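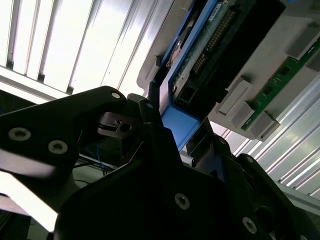
4. Groundwater Use and Drought Planning in the Lerkerau Basin

4.1 Background to the well survey

Planning for drought in the Lerkerau Basin has long relied on records of river flow. These records are kept at fixed stations and are complete for most of the main channel, but they say little about the water that farms and small towns draw from the ground. In the upper districts, where the river is often too low to supply irrigation canals between February and May, wells carry most of the demand. The basin plan in force at the time of this study treated well water as a reserve to be used in dry years. Interviews with district water offices suggested that it had become the main source in ordinary years as well.

The survey described in this section was designed to test that view. It covered three districts: Killora, in the hills to the north; Zavden, on the middle plain; and Rajput, where the river widens before reaching the delta. The districts were chosen for their differences in soil, rainfall and crop choice. They are not a random sample of the basin, and the results should be read with this limit in mind.

4.2 Data and method

District offices supplied lists of registered wells, which were checked against land records and corrected where a well had been closed or moved. The final list held 1,574 wells. Water levels were taken from each well at the end of the dry season and again after the rains. Owners or managers were also asked how many months of the year the well was in use, what it supplied, and whether it had been deepened.

Unregistered wells could not be included. District staff in Zavden believe that these are common near the market towns, where household plots are small and permits are seldom sought. Estimates of total use in that district are therefore likely to be too low. Killora, by contrast, ties its farm power subsidy to registration, and its list is thought to be close to complete.

4.3 Results

Across the three districts, 61 percent of wells were in use in every month of the year. The share was highest in Zavden and lowest in Rajput, where farmers can still take water from the river for much of the growing season. Few of the wells in constant use served households alone. Most supplied a second or third crop, usually vegetables or fodder, planted after the main harvest.

Water levels recovered after the rains in most of Rajput. Recovery was weaker in Zavden, and in the southern part of that district many wells stood lower after the rains than their owners reported for earlier years. The reported figures rest on memory and were not used in the calculations, but they agree with the direction of change in the few district records that go back far enough to compare.

Killora presents a different picture. Its wells are shallow and respond quickly to rainfall. Levels fell sharply in the dry months and rose again within weeks of the first heavy rain. The risk in this district lies in the length of the dry season. A delay of even a month in the rains would leave many villages without a local supply, and road access for water trucks is poor above the valley floor.

4.4 Meaning for the basin plan

The findings do not support the use of a single drought threshold for the whole basin. The present rule, under which limits on pumping begin when river flow drops below a set level, is a fair guide to conditions in Rajput. It gives little warning in Zavden, where the decline is slow and continues in years of normal flow. In Killora it comes too late to be of use.

A set of district thresholds based on well levels would be a better fit. This would require regular readings from a fixed group of wells — some 100 would be enough for a first network, provided that they are spread across soil types and are not all found near roads. Readings could be taken by existing district staff, although Zavden would need added support during the planting months. Thresholds should be reviewed every 5 years, or sooner where cropping patterns change.

Any limit on pumping will also raise questions of cost. Growers with a third crop stand to lose the most income, while those with the shallowest wells face the earliest loss of supply. These groups overlap only in part. The treatment of compensation and permit fees is taken up in Section 5.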